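Huritlow Table

A data card for the Huritlow Table, release 4. Maintained by the Plollville food data group.

Summary

The Huritlow Table lists dried herbs, whole spices and ground spices as sold in retail packs. It has 1,153 rows. Each row is one product lot, with its moisture, ash, particle size and bulk density. It is meant for recipe scaling, label checks and teaching. It is not a nutrition database and has no vitamin or calorie fields.

Files

herbs.csv: leaf and flower products (oregano, thyme, bay, mint and similar)
seeds.csv: whole seeds and pods
ground.csv: anything milled before packing
blends.csv: mixes with two or more declared ingredients
units.txt: units and rounding for every column

All files are UTF-8 with a header row. Decimal points are periods. Missing values are left blank, never zero.

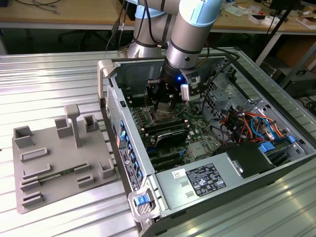
Why are blends kept in their own file?
Ash and moisture in a blend depend on the salt share, and many labels do not state it. Mixing those rows with single spices skews any average taken over a whole column. The column names match the other three files, so the tables can be joined if the salt share does not matter for your use.

Columns

lot_id: text, unique across all files
common_name: text, lower case, singular
form: whole, cut, flaked or ground
moisture_pct: percent by weight, one decimal
ash_pct: percent by weight, dry basis, one decimal
sieve_um: the sieve opening that passes most of the sample, in micrometers; ground.csv only
tsp_g: grams in one level teaspoon, two decimals
origin: country as printed on the pack, blank if not printed
method: A or K, see below

Methods

Moisture was measured in one of two ways. Rows marked A use the Akberg procedure, an oven method with a fixed drying time. Rows marked K use the Kocsis procedure, a solvent distillation. The two do not agree for spices rich in volatile oil. Clove, allspice and cardamom read high under A, as some of the oil leaves with the water. Do not pool A and K rows for these three.

Teaspoon weights are the mean of 30 level scoops from the same lot. The scoop was leveled with a straight edge and not tapped. Whole bay leaves and cinnamon sticks have no tsp_g value.

Ground samples were sieved for a fixed time at room temperature. A 500 micrometer sieve was the coarsest used. Products that did not pass it are listed as flaked, whatever the label says. This affects chili and sumac most.

Known problems

In release 3, 37 rows of ground ginger had ash on a wet basis. These are corrected in release 4. If you have saved results from the older file, run them again.

Paprika is under-split. Sweet, hot and smoked all carry the common name "paprika", and the style can only be guessed from the ash and origin fields.

Origin is the packer's claim and was not tested.

Saffron has only a handful of lots, so its tsp_g should be treated as a rough guide.

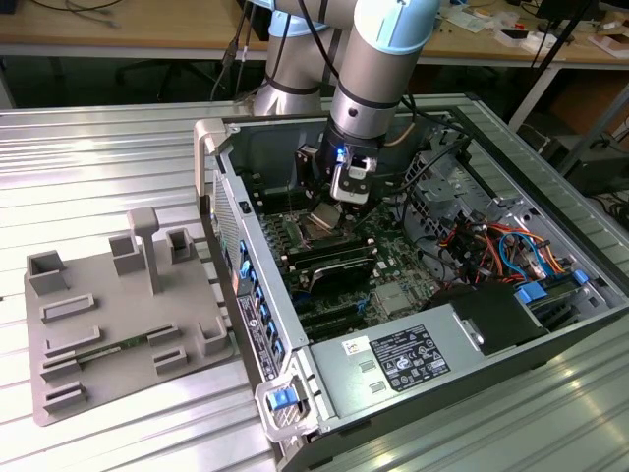

A reader of release 3 wrote that the teaspoon weights for dried oregano looked too low next to the ones printed on kitchen charts, and asked whether the leaf had been rubbed first. It had not. Oregano was scooped as packed, and rubbed leaf settles more tightly in the spoon. The form column gives "cut" for these lots. A separate "rubbed" value is planned for the next release.

Use

Load the files with any CSV reader. Read lot_id as text; some values begin with zeros and will be damaged if read as numbers. Join on lot_id only. The common_name field is not a key.

To scale a recipe from teaspoons to grams, take the median tsp_g for the matching common_name and form. Single lots vary too much for this purpose.

Changes

Release 4: ginger ash corrected; blends moved to their own file; method column added.
Release 3: sieve_um added for ground products.
Release 2: duplicate cumin lots removed.

License

Free to use and share with credit to the Huritlow Table. State the release number in any published work.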